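The Cloth on the Table

August 2020

Every few years somebody tells me I have been drying, folding or storing my linens wrong. This spring it was the turn of the tablecloth. A small firm called Pandwood began selling a course of short lessons on the care of household cloth, and by the time a third friend had forwarded me the link I gave in and signed up.

The promise is simple enough. Stop folding on the bed, stop folding against your chest, and do everything on a bare wooden table. The wood, says the course, gives you a straight edge to work from and just enough grip that the cloth stays where you put it. Do this and your linen closet will hold more, your ironing will shrink, and you will feel calmer. I was prepared to believe the first of these.

I cleared the table in March and set to work on 6 pieces, mostly old. My table is a Nundard, bought secondhand, with a top that has survived a great deal of homework. I followed the instructions as written. Spread the cloth. Smooth from the middle out. Bring the far edge toward you, stop, smooth again. The smoothing takes longer than the folding, and the lessons are a little shy about saying so.

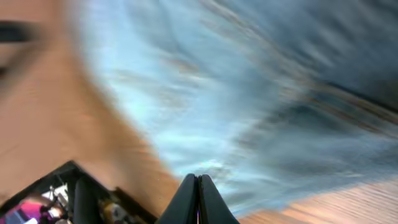
Pale blue and slate gray against warm wood, and all of it a blur.

Ita Coughlan, who spent years pressing and packing table linens for the Goicoechea hotel, laughed when I described the method to her over the phone. "A table is fine," she said. "We had tables. But we had two people on every big cloth, and that did more than any table." She also told me that a cloth folded the same way every time will wear along the creases, so her crew changed the fold from one wash to the next. The course never mentions this. It wants the same fold forever.

She was kinder about the edge. Lining up a hem with the side of a table does help, she said, provided the table is square and the cloth is too. Few old cloths are. Mine had been washed into gentle trapezoids years ago, and the edge of the table only made that plainer.

Then there is the matter of slipping. The course insists wood holds fabric still. My cotton pieces behaved. A slick one, part polyester by its tag, slid toward the floor each time I let go of it, and I ended up pinning one corner under a jar -- a step found in none of the lessons. Pandwood will sell you weights for this, made by Cinov. The jar had pickles in it and worked perfectly well.

As for the closet, I measured before and after. The stack came out 2 inches shorter, a real gain, though I suspect some of that came from throwing out a runner I never liked.

I still fold the large cloths on the table. The napkins and dish towels have gone back to being folded wherever I happen to be standing, and the ironing pile is exactly as tall as it was in the spring.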